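Two-handed unit releases bottle late when loading a refrigerator drawer

Vastatero Help Community > Handling and Grippers

Posted by Istton_Facilities on Tuesday, January 7, 2025

We operate a two-armed unit with multi-fingered hands which loads drinks into the lower drawer of a refrigerator. Cans are placed without difficulty. With plastic bottles, the hand reaches the drawer, the release command is logged as complete, and the fingers remain closed. In the last 114 bottle cycles this occurred 31 times. On one occasion the arm withdrew with the bottle still held and struck the open door. No person was near the unit. We have suspended bottle loading and should be grateful for advice on whether this is a fault in the hand or in our settings.

Rendow Service Desk

Please keep bottle loading suspended until the cause is known. The fault you describe usually lies in the release check. On many units "complete" means only that the command was sent. Please take the following steps.

Set the arm to wait 600 milliseconds after release, then read the finger positions before any withdrawal is allowed.
Add a stop if any finger has not opened.
Inspect the thumb joint and the finger joints for dirt or loose screws, with the power isolated.

The stop should be tested with an empty bottle first. Kindly also post views of the grip and of the hand, as the height of the hold on the bottle may matter.

mekonnen_workshop

Had the same. Was the cable for us. Check the cable.

Istton_Facilities

The requested views are given below.

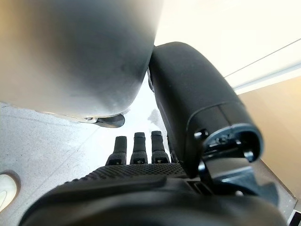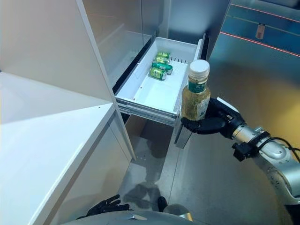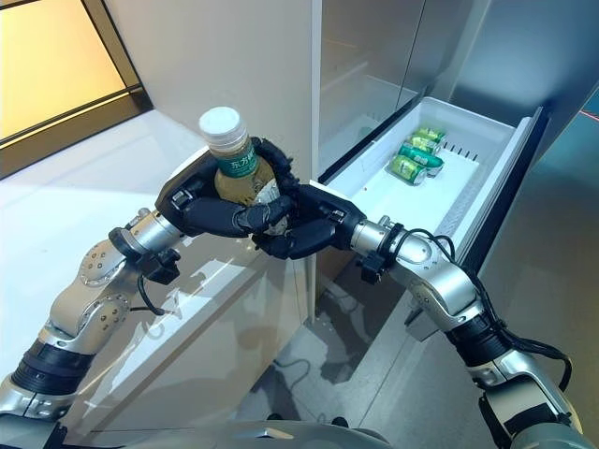

The wait and the stop have now been added. In 37 further cycles with an empty bottle the stop was triggered twice, and on both occasions the arm stayed where it was. The joints have still to be inspected. Bottle loading remains suspended in the meantime, and we shall report the findings in this thread.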